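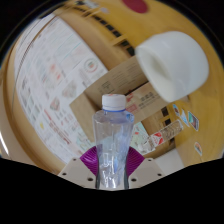

Put the cap back on. Then throw it out, or refill it, or whatever your house does, but the cap goes back on first and stays on. I have been losing this argument for years with people I otherwise respect, and I want to make it once, in full, in writing, before I have to go pick up my kid.

Some of you stopped reading already because you think this is about plastic and you feel guilty about plastic. It's a bit about plastic. Mostly it's about mess, and about who ends up picking up the mess, and about the cheap thin bottle that has taken over every desk and car door and bedside table I know.

First the bottle itself. It has gotten worse. I'm 58 and I remember when you could put a water bottle down and it stood there. Now you take off the lid and the thing collapses in your hand and half of it goes down your sleeve. That narrow waist in the middle, the hourglass part, is meant to be where you hold it. Fine. Hold it there with the cap on and it's a decent little object, stiff enough, full of trapped air. Hold it there with the cap off and you have a squirt gun. Everyone knows this. Everyone has done this to their own shirt. And still I walk through the office at six in the evening and there are open bottles standing on desks next to laptops.

I work in a building in Samville, second floor, shared kitchen, shared recycling, shared everything. Our end is a small firm called Sisodia and the other end is Flitenix, who have more people and more bottles. I took on the recycling because I complained about the recycling. That's how it goes. So for a while now I have been the one who lifts the bag.

Have you ever lifted that bag? It's never dry. People think an empty bottle is empty. An empty bottle has a mouthful in it - nearly always, the warm last mouthful that no one wants - and with the cap off that mouthful goes in the bag, and then there's a bag with a puddle in the corner and the puddle finds the hole. I've carried that down two flights in good shoes. I did it in March with a fresh coffee stain on the same shoe, so it wasn't even the worst thing that day, but still.

So I started counting. I know how that sounds. Every evening before I tied the bag I counted bottles, and how many had no cap, and wrote it on the back of an envelope. When I quit counting I was at 1,164 bottles. More than half had no cap. Where do the caps go? I can tell you. Under the fridge. In the drawer with the soy sauce packets. In the pocket of the coat, where they stay till spring. One was in the printer.

Ankit Joshi, who sits by the window and is a reasonable man on most subjects, told me caps are supposed to come off before recycling. He had it from school, I think, some poster. And he's right that a lot of places used to say that. Plenty of places now say the opposite, leave it on, and plenty still say off, so go and look up what yours wants. Ours wants them on. It's printed on the lid of the bin, at eye level, if your eyes are where mine are. Ankit read it out loud to me and then said "huh" and went back to his desk and the very next day there was a capless bottle on it. I'm not saying it was spite. It's habit, and habit is what I'm arguing with here.

The other camp is the crushers. Crushers take the cap off, wring the bottle like a dishcloth, and drop it in flat. They're proud of it. Saves space, they say. OK. It does save space. I give them that, and I'll give them more - if you crush it and THEN screw the cap back on, it stays crushed, because the air can't get back in. That's the whole trick. Takes 2 seconds. Without the cap the bottle slowly puffs back up in the bag, crackling to itself, and you have saved nothing and made a noise. My sister in law's kitchen crackles all night. She thought it was mice.

Now the refillers, who I have more sympathy for and also more worries about. Geeta Bisht on our side keeps the same store bottle going for weeks. You can tell it's the same one by the creases. The label's long gone, the bottom half is all wrinkles, the ribs on the cap have been worn by her thumb. I love the thrift of it. I grew up washing out jars. But these things were not built for it, they're thin, you can't get a brush past the neck, and the first part to go missing is always the cap, at which point it's just an open vase that she drinks from. I said to her, Geeta, buy a real bottle. She said the real ones leak. I couldn't answer that, mine leaks.

Which brings me to the real ones, because somebody is going to write in and say the answer is obviously a steel flask. I own four. I carry none of them. One smells. One is too tall for the car. One has a straw thing with a part inside the straw thing that has to be cleaned with a tiny brush that came with it and that I lost the same afternoon. The good one I gave to my daughter. So on a hot day at a gas station I buy the same bottle as you do, and I'm not going to lecture anyone from up on a steel flask. Some people manage it. Archana Grewal has carried one dented flask as long as I've known her, and she never talks about it, and I trust her more than any of the articles.

What I'd like is smaller than that. I'd like us to treat the cheap bottle as an object for the twenty minutes we've got it. Put it down standing up. Put it away from the edge. Cap on between sips, all the way on, not resting on top at an angle like a little hat. That one is the worst, the resting cap, it looks closed. I reached over a table for the salt last month and got a lap full of somebody's resting cap. At a round table, too, where everybody's stuff drifts into the middle and you can't tell whose water is whose. Had to sit through the rest of lunch like that.

And on that subject, whose is whose. A bottle with a cap on can be saved for later. One without, left for an hour, in a room with six other people, is trash. You won't drink it. You'll look at it and wonder and open a new one. I'd bet a good part of what I carry downstairs is that, water people paid for and then weren't sure about. Write your initial on the cap with a marker. I did it for a while for our whole end of the hall, a big T, a big G, and we went through noticeably fewer bottles until the marker walked off.

Akash Sengar thinks I'm a crank. He told me so over the sink, nicely. His view is that the companies make the stuff, the companies should deal with it, and every minute I spend on caps is a minute they get off the hook. He's got a point and I've turned it over a lot. I don't have a good reply on the large scale. On the small scale my reply is that the companies aren't going to come up to the second floor and mop. I am. You can be angry at a whole industry with a cap on your bottle, it doesnt slow you down any.

There are bottles now where the cap stays attached by a strip of plastic so it can't wander off. I had some on a trip. People hate them. It pokes you in the cheek, it swings round into your nose, my husband twisted his off with his teeth on principle. I thought they were great. Ugly, annoying and great. I'd sign whatever there is to sign. Till we all get those we have our own hands, and a screw cap that a four year old can work.

I put some of this in the building newsletter, shorter, and got two kinds of answers. Trilok Tripathi from Flitenix wrote back that he'd never once thought about the cap and now couldn't stop, and that he'd found nine in his car. The rest were along the lines of don't you have work to do. I do! I have loads. I'd get to it faster with dry shoes.

Someone also said why not just put in a cooler and get rid of bottles altogether. We had a cooler. It came with 2,000 paper cups, and you should've seen the paper cups. They were on the windowsills, in the plants, in the stairwell with gum in them. A cup hasn't got a cap so there's no way to do it right, it's a spill from the minute you fill it. The cooler went back. I'd take the bottle over that any day, and I mean that, it's a decent thing. It's light, it's clean when you open it, it fits in a bag next to a library book and the library book survives. That's entirely down to the cap.

So that's my position. Drink it, close it, and if it's done then squash it and close it again. If you've got loose caps at home, and you do, check under the fridge, put them in a jar till you find bottles for them. They all seem to fit each other more or less. I've got a jar going by the sink at work, it's the one with the masking tape on it, please stop putting teabags in there.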